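Towels and Cloths: What Changes in November

The shared linen cupboard on the second floor at Clemville has been sorted, and a few things will work differently from next month. Please read this even if you only use the kitchen now and then.

We went through everything on the shelves in August and ended up with 146 towels and cloths worth keeping. The rest were too thin or had frayed edges and have gone to the animal shelter in Tutside, who were glad to have them. Balthasar Hämmerli drove them over in two trips.

The thick two-sided towels, plush on one face and fluffy gray on the other, now have their own shelf at eye level. They are for drying dishes and wiping down tables after meals. They are not for floors or for spills of oil or paint. The old cotton cloths in the bottom bin are fine for that.

Fold the two-sided towels the same way each time so the stack stays straight. Lay the towel flat on a table with the colored side up and smooth it out toward the corners. Take the two near corners, bring them to the far edge, then fold once more from the side. The trim makes the edges a little stiff - press along the fold with your palm and it will hold.

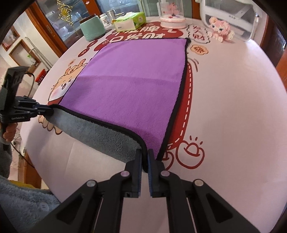 Three folds is too many. The towel turns into a thick block and the pile leans over, and then someone has to take the whole shelf down and start again.

Washing stays on the Wyss machine in the basement, warm cycle, without fabric softener. Softener leaves a coating on the plush side and it stops taking up water. Wash purple and other dark towels separately the first 2 times. After that they can go in with the rest. Hang them over the long rail and leave a gap between them - the plush side takes most of a day to dry in cold weather.

Tablecloths are on the shelf below, rolled instead of folded. Shake out the crumbs before you put one back. If it has a stain, leave it in the blue basket by the door with a note saying what was spilled.

We have nearly 400 francs left in the household fund. Florian Kofler will order more two-sided towels from Sirner in the new year, so if you have a preference on size or color, write it on the sheet inside the cupboard door.

October 31, 2019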